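返回 首页 > 互助问答 > 数字安全 > 账号与设备
Kalusstead 家庭安全互助站

从共用账号里导出威胁信息,怎样做才不惊动对方,并且日后能作为材料使用

夜航灯
发布于2023年4月21日

情况如下。我和配偶共用一个 Trotarow 家庭云账号,管理员是对方,我是成员。手机短信、通话记录和相册都自动同步到这个账号。聊天里有多次威胁内容,包括文字和语音,另有伤情照片,都在我手机上,理论上云端也有一份。

家里的路由器是 Zitstead 的,管理密码在对方手里,绑定的也是对方的手机。

我目前还住在家里,短期内不会搬。想先把材料备份出来,存到对方碰不到的地方。已经看过站内的入门帖,有几点没看懂:

一、在云端做“全部导出”,管理员那边会不会收到通知。
二、截图和原始记录有什么差别,是不是截图就够了。
三、语音消息转成文字以后,原语音能不能删,手机空间快满了。
四、备份完以后要不要马上退出家庭组。

手机没有越狱或者刷机,系统是最新版本。对方知道我的锁屏密码。没有孩子,名下有一张单独的银行卡。

共3条回复,按时间排序

砂纸

直接恢复出厂设置,然后改密码,最省事。截图发到自己邮箱就行,法院看的是内容。

三号仓库

楼上的做法先不要照做。恢复出厂设置会清掉本机的原始记录。云端那份由对方管理,对方随时可以删除,到时两边都没有。另外,对方知道锁屏密码,邮箱如果在手机上保持登录,发过去等于没有转移。

按先后顺序写。

先确认用哪台设备操作。凡是对方拿得到、解得开的设备,一律视为对方能看到。查资料、注册新邮箱、和援助机构联系,都放到另一台设备上做,单位的电脑、图书馆的公用电脑或者信得过的亲友的手机都行。不要连家里的网络。Zitstead 这一类家用路由器,管理员通常能看到接入设备的列表,有的型号还会记录访问过的域名。无痕模式只影响浏览器本地的历史,不影响路由器端的记录。

新邮箱的要求:不用真名,不绑定现有手机号,找回邮箱和密保问题不填对方能猜到的内容。密码不要存进手机自带的密码管理器,那一项在不少家庭组里也会同步。

关于“全部导出”。Trotarow 的导出功能在后台是一个任务,任务完成后会给账号的登记邮箱发一封邮件,里面带下载链接。成员发起的导出是否抄送管理员,取决于家庭组的设置,成员端看不到这一项。所以按会通知处理,不要用。单个文件打开后另存,一般不触发邮件,但会在“最近访问”里留下条目。比较稳妥的做法是完全不碰云端,只从本机取。

本机取材料,推荐用数据线接到可信的电脑上,把文件整体复制出去。照片直接复制原文件,不要通过聊天软件转发,转发会压缩画质,并去掉拍摄时间等信息。聊天记录如果软件支持电脑端备份,先做一份完整备份,再对关键段落录屏。录屏从手机的系统设置页开始,显示日期时间,再进入聊天软件,点开对方的账号资料页,然后回到对话,从头慢慢往下滑,中间不要停止录制。这样能把账号主体、时间和上下文连在一起。录完检查一遍手机相册,如果录屏文件也在自动同步的范围里,录制前就要断网,复制走以后把本机这份删掉,再清空“最近删除”,最后才恢复联网。

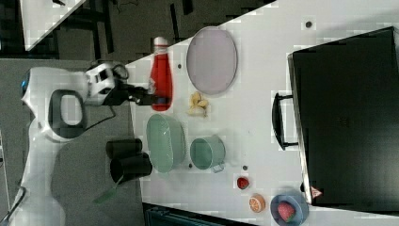
只有截图,没有原始聊天记录,还能不能用?

截图本身可以提交,问题在于对方否认时很难核对。单张截图看不出前后文,也看不出对面账号是谁在用。原始载体还在,就能当场登录、当场调出同一段对话,争议会小很多。因此截图当作索引,原始记录当作正本,两样都留。手机也一样,换了新手机,旧的那台不要卖、不要抵价、不要重置,关机放好,隔一段时间充一次电。

语音消息的处理:转文字只是方便查找,准确率有限,方言和喊叫的部分经常出错。原语音保留,不要删。空间不够就先删应用缓存和离线视频。多数聊天软件里,语音和对话是绑在一起的,清理工具会把旧语音一并清掉,清理前看清楚勾选的类别。没有点开过的图片和视频要逐个点开,很多软件只保留一段时间的服务器副本,过期以后只剩缩略图。

存放。一份材料至少放2个地方,两处的控制人不能都是对方接触得到的人。常见的组合是一只加密U盘放在家以外的地方,再加一个新邮箱对应的网盘。U盘上不要贴说明性的标签。文件名统一用日期开头,后面接来源和内容简写,原文件不改名,另外复制一份来改。再做一张清单,写明每个文件对应的日期、地点、发生了什么、有没有旁人在场、有没有报警。清单用陈述句,不写推测,不写评价,记不清的时间写“记不清”。

关于伤情照片,除了近距离的,还要有一张能看到脸和受伤部位的,旁边放一把尺或者一枚硬币作参照。照片替代不了病历。就诊时把受伤原因如实告诉医生,请医生写进病历,发票、检查报告和影像片一起留存。报警的,回执、告诫书、询问笔录的相关信息都记下来,拿不到原件的记下日期、派出所和案件编号。

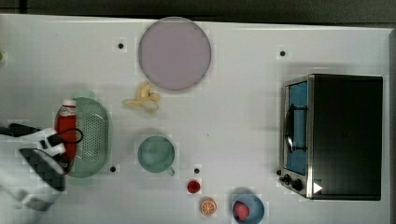

接下来说家庭组。备份完成以后不要马上退出。成员退出,管理员端会看到人数变化,有的还会弹出提示。关闭位置共享也一样,突然消失的定位本身就是一个信号。研究和实务里都反复提到,离开前后是风险上升的阶段,账号上的动作要和离开的时间一起安排。一般的顺序是:

一,在安全设备上建好新邮箱、新网盘,材料转移完毕并抽查能打开。
二,证件、银行卡、常用药和备用钥匙放到能随手拿走的位置。
三,确定住处和联系人。
四,人已经离开、处在安全的地方之后,再退出家庭组、关闭位置共享、改密码、踢掉已登录的设备。

改密码按这个次序:邮箱,手机系统账号,银行和支付,运营商服务密码,聊天软件,其他。邮箱放在前面,其他账号的找回大多走邮箱。每改一个,都去看一下“已登录设备”和“受信任号码”这两项,只改密码不删受信任号码,对方仍然可以用短信验证码进来。运营商那边还要查有没有副卡、呼叫转移和亲情号定位。

手机里如果怀疑有监控软件,先不要卸载。卸载会通知安装的一方,也会毁掉痕迹。把设备管理、无障碍权限和描述文件的页面拍下来,用另一台设备拍,然后咨询援助机构再决定。车上、包里的定位器也按这个原则处理,发现后拍照、记下位置和编号。

如果已经有紧迫危险,上面这些全部往后放,先离开,先报警。材料可以以后补,聊天软件的电脑端备份过几天再做也来得及。

本站资料区有 Bhutto 援助中心编的材料清单模板,4页,可以打印,打印也请在外面做。中心的值班人员能陪同整理,需要提前约。

夜航灯
回复 三号仓库

收到。补充一个情况:云端的相册我上周已经手动点开过几张,“最近访问”里应该有了。这个条目能不能单独删掉?

另外电脑端备份做出来是一个加密的包,打不开看不到内容,这种能不能算。

三号仓库
回复 夜航灯

“最近访问”可以移除单条,但管理员端是否同步移除,没有可靠的说法。几张照片混在平时的浏览里并不显眼,专门去删,反而多一次操作记录。建议不动,照平时的习惯继续用相册。

加密包能算备份,但要能还原才有用。把备份密码写在纸上,和U盘分开放。备份软件的版本号也记下来,新版有时不兼容旧包。条件允许的话,在可信的电脑上还原一次,确认语音能播放。还原时注意有的软件会要求手机端扫码确认,手机上会留一条登录提示,选手机在自己手里的时候做,做完把这条提示和电脑端的登录状态一起清掉。

灰苔藓

补充公证和申请方面的内容,前面的回复没有写到。

要不要做公证。聊天记录可以去公证处做保全,由公证员看着从手机里调取并封存。好处是对方很难再否认内容的真实性,缺点是收费,而且要本人带着原手机去,白天要空出时间。收费各地不同,我在 Kalusstead 做的那次是300元,按份收,语音多的会加钱,去之前打电话问。材料多的不必全做,挑时间、内容、对象都清楚的几段。没有做公证的材料一样可以提交,不要因为没公证就不去申请。

申请人身安全保护令不以离婚为前提,可以单独提出,不收诉讼费。本人因为受强制、受威吓等原因没法自己去的,近亲属、公安机关、妇联、居委会村委会、救助管理机构等可以代为申请。申请书里写清楚请求事项,例如禁止实施家庭暴力,禁止骚扰、跟踪、接触,责令迁出住所。通过网络反复发威胁信息的,把骚扰这一项写进去,并附上对应的录屏和清单编号。

证明标准上,保护令只要求达到较大可能性,和离婚诉讼里的要求不同。所以材料不全也可以先递。常用的有出警记录、告诫书、病历、悔过书或保证书、双方的聊天和通话录音、亲友证言、向单位或居委会求助的记录。保证书里如果对方写了具体行为,价值比较高,原件留好,不要只留照片。

录音。在自己家里、自己参与的谈话里录音,一般没有问题。在对方的车里或者单位偷偷放设备,录自己不在场的谈话,不要做,材料可能被排除,自己还有责任。同理,也不要登录对方的私人账号去取证。楼主说的家庭账号是两个人共用,取自己手机同步上去的内容和取对方私人聊天是两回事,后者不碰。

时间管理。我自己的做法是在清单上加一列“到期”,把会过期的东西标出来。小区和楼道的监控保存期普遍不长,有的物业到期就覆盖,我那个小区写的是90天,实际去问的时候前面一段已经没有了。需要监控的,尽快书面向物业提出保留,自己调不到就请派出所或者法院调取。运营商的通话详单也有可查的期限,去营业厅打印要带身份证,网上查询会给本机发验证码,注意短信是不是还在同步。

最后一点,短信同步。楼主提到短信也同步到家庭账号,这意味着法院、公证处、援助中心发来的短信对方都可能看到。留联系电话的时候,换一个不同步的号码,或者留信得过的亲友的,并且在表格里注明“请勿发短信,请勿向原号码回拨”。送达地址同样不要填现住址,立案窗口可以说明情况,请他们对联系方式保密。新住处的地址不要出现在任何会交给对方副本的文件里,递交之前逐页检查一遍,包括病历和快递单的复印件。

夜航灯
回复 灰苔藓

短信这一条之前没有想到。号码打算5月换,先用姐姐的。物业那边明天去问。

本帖已收录至“账号与设备”专题
相关条目:路由器日志能看到什么 / 旧手机如何封存 / 送达地址保密的写法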